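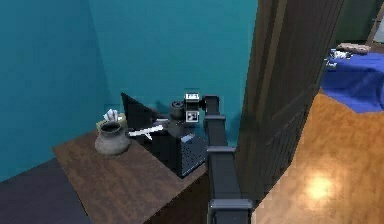 The Cliven arm in simulation, with the gripper over the black box on the desk.

Simulate the room before you cut the brackets
By Xolani Gumede

The usual order of work for a home-built arm is mechanical first. Print or cut the links, fit the motors, wire the bus, bolt the base to something heavy, and then start thinking about what the arm can reach. Every arm I have seen finished at the Ziltuddale shared workshop was built this way, and so were most of the ones I have seen abandoned there. I think the order is wrong. A builder working alone, with one set of motors and no budget for a second, should have the whole arm moving in a furnished virtual room before any metal is cut.

I make the case as someone who did it the other way first. My first arm, Mnguni, took 126 hours of bench time. The base plate was drilled for a mounting height I had chosen by eye, and at that height the elbow met the edge of the table on any reach below the shoulder line. The fix was a taller pedestal, which changed the load on the base bearing, which meant a new bearing housing. A model would have shown the fault in an afternoon.

The second arm is called Cliven and at the time of writing it has no physical parts except two spare motors in a drawer. It has links with masses, joint limits, a friction term for each gearbox and a gripper with a marker plate. It has been run 486 times.

The common objection is that simulation flatters the builder. Contact is approximate, cables are usually left out, and backlash is whatever number you typed in. All of this is true. It is also beside the point at the stage I am describing. Early on, the questions are about geometry. Can the wrist get over an object near a wall without the forearm touching the wall? Does the elbow stay clear of the desk edge on the way back? Rigid bodies and collision shapes answer those well enough, provided the rest of the room is in the model as well. 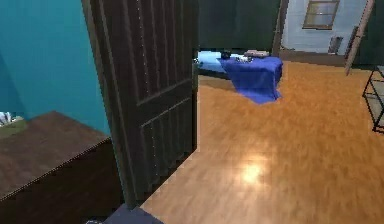
Most hobby simulations put the arm on an infinite plane with a single cube in front of it. The cube is picked up, the video is posted, and very little has been learned. A planner that has only met a cube has never had to give way to anything. Doors are the best test I know. A door that stands part open takes up space in a way that a bounding box describes badly, and if the collision mesh is a single closed box you will lose reach you could have had. Beds and blankets are poor things to collide with and good things to see, as they fill the camera view with large areas of one colour. Polished floors throw back highlights that move as the camera moves, and a detector tuned on matt surfaces will sometimes take one for an object.

I use Novum for the planning, with its default sampler and a limit of 600 milliseconds per query. On the bare plane it never came near that limit. In a furnished room it hit the limit on 12 runs, all of them with the target close to a wall and something upright beside it. I would like to say the cure was clever. I raised the base by the thickness of a paving slab and moved the rest pose back, and both changes cost nothing. Had the base been steel, I would have been back at the pillar drill.

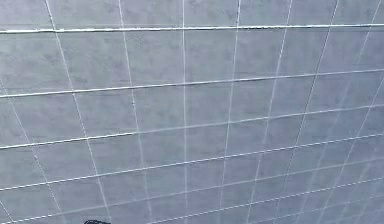
Cameras deserve more suspicion than they get. A camera transform with one sign reversed still returns an image, the program does not complain, and the mistake may survive for weeks if the only check is whether pixels arrive. Move the arm to a known pose, look at what each camera returns, and work out on paper whether that view is possible from where you think the camera is. Do this for every camera, and do it again after any change to the link lengths. On a real arm the same mistake tends to be put down to calibration, and people will print three new checkerboards before they look at the file.

There are limits to my argument. Grip force should be settled on the bench. So should anything to do with heat, as a motor holding a load at full stretch will warm up in ways my friction term knows nothing about. Cable routing I now do with string and a cardboard mock-up of the shoulder, and I have found no software that is quicker. If the arm is a kit with fixed links and a fixed base, the gain is smaller, though reach and camera placement are still worth a few evenings.

What I would ask of the workshop is modest. The build form for bench space has a box for power supply and a box for emergency stop. I would add a third, asking for the mounting height and how it was chosen. "By eye" should be allowed as an answer, and the builder should have to write it down. Cliven's base plate goes on the saw in January, at the height the model gave.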